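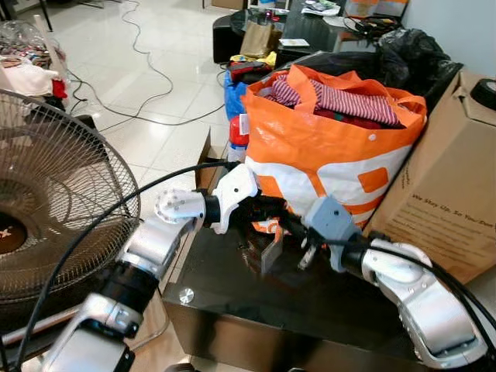
Gladys Gachanja calls it a career

Well, I knew it was coming and I still had to sit down for a minute. Gladys Gachanja is done with competitive running, and she told the rest of us the way she does most things – in a two-line text, sent while she was stretching. "Riretti was my last one. Legs say thanks." And there it was!

If you only joined us recently, you may know Gladys as the woman who starts every race far too slowly and then goes past you on the final hill without breathing hard. I've been on the wrong end of that more times than I'd like (Koech Ridge, twice, and I had a good lead both times). She ran the 1000 meters when she was young, got bored with going in circles, and moved up to trails, where she stayed for the rest of her racing life.

The one people still bring up is the Skudik relay. We were 90 seconds down at the last handoff and I had already started making excuses to Felista Rashidi, who was holding everybody's jackets. Then Gladys came around the bend by the water tower in front. I lost my voice and Felista dropped the jackets in the mud, mine included.

She isn't leaving the club, so don't panic. She'll take over the hill sessions from Felista in July, and she has already warned me that the warmup is going to be longer. She also wants a proper women's team for the Unirard Half next year, which we haven't managed in a while, so if you've been thinking about it, talk to her before she talks to you.

We'll do a dinner for her once I find a place that can fit us all. Send me your old race photos if you have any, especially ones where I'm ahead of her – there must be a couple out there somewhere.

2 comments
Share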